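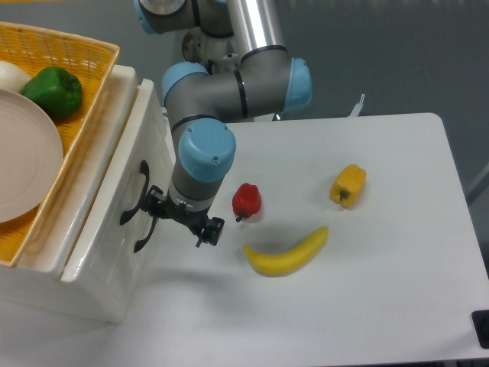
Robot teleoperators wanted – Quartey site, day and evening shifts

Posted Wed 3 July

Vurport is hiring people to drive robot arms by hand so a learning system can copy them. No robotics background needed. No degree needed. Patience needed.

The short version: you sit at a station, you move a controller, the arm moves. You pick up a pepper and put it in a basket. You reset the table. You do it again, a bit differently. Every go gets recorded and becomes one training example. We call them episodes and we need a lot of them.

Current task set is kitchen stuff. Fruit and vegetables from table to basket, basket back to table, onto a plate, off a plate, open the drawer, close the drawer. Each task has a target of 2,000 good episodes. The first one is at 876 so there is plenty left to do. After kitchen comes laundry, probably in January, depends on the Illby people.

What you'll do on a shift
Run episodes from the task card, in the order on the card
Move the items between episodes – new spots, new angles, don't let it turn into a pattern
Mark each one good, bad or unsure
Write a line in the log if something went wrong (dropped item, gripper stuck, arm stopped)
Swap out produce when it gets soft
Wipe the table down at the end

What we look for
Steady hands and decent depth perception, glasses are fine
OK with doing the same thing many times over
Will mark your own bad runs as bad. We'd much rather have a bad one labeled right than a sloppy one labeled good
Can read and follow a written card in English
Game controller or sewing or model building experience is a plus, so is kitchen work or warehouse picking
18 or over

Left handed people please apply, we are short on left handed drivers and it does show in the data.

Training
2 paid days. First day is mostly practice with one arm and one object, plus the safety talk and where the stop button is. Second day you run real cards next to someone who has done it a while. Most people are slow at first and thats fine. Slow and smooth is useable, fast and jerky gets thrown out.

Hours and pay
Shifts are four hours, mornings or evenings, with a break in the middle. Minimum three shifts a week. Paid by the hour and not by the episode, so no reason to rush. Rate is in the reply we send you along with the shift calender. Training is paid at the same rate.

Where
Quartey building, ground floor, use the side entrance. Bus from Raludmont stops out front. Parking is tight in the mornings. On site only – please don't ask about remote, the controllers stay here.

How to apply
Send a few lines to Ekrem Bayram using the form on this page. Tell us which shifts you can do, which hand you use, and any job or hobby where you had to be careful with your hands. Resume optional. No cover letter please.

We'll invite people in for a half hour tryout on the arm. You'll get a yes or no the same week. Flat closed shoes for the tryout, hair tied back, nothing dangling from the wrists.

Start dates are rolling until the evening shifts are full.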